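Against the Deep Carton

Drink cans are usually packed standing in a deep box with the flaps folded over. For small orders I think this is wrong. A slim can is easier to place, check and remove when it lies on its side in an open carton. 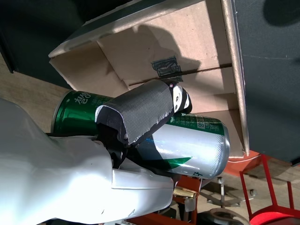
The usual objection is floor area. It is valid on a pallet of 2445 cans and irrelevant on a packing table, where the limit is hand clearance.

1. Use a shallow box with upright walls. Tape the outer bottom edge.

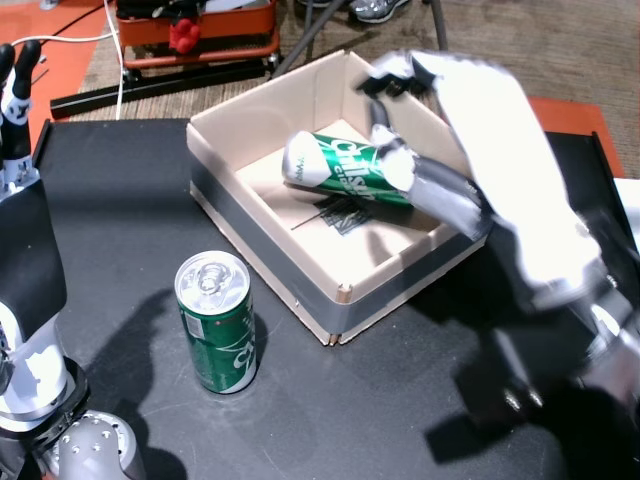
2. Wrap long or tapered items separately. Bubble wrap held with clear tape is sufficient. 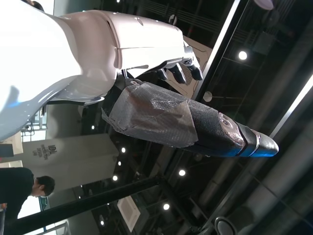
Liya Lemma at Drornholm prefers dividers. Dividers cost assembly time, and for an order of 8 cans I see no return on it.
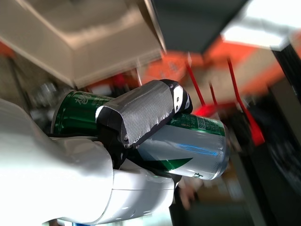
Small print is also easier to read on a horizontal can. Stand it up and the checker has to tilt either the can or their head, 40 times a shift.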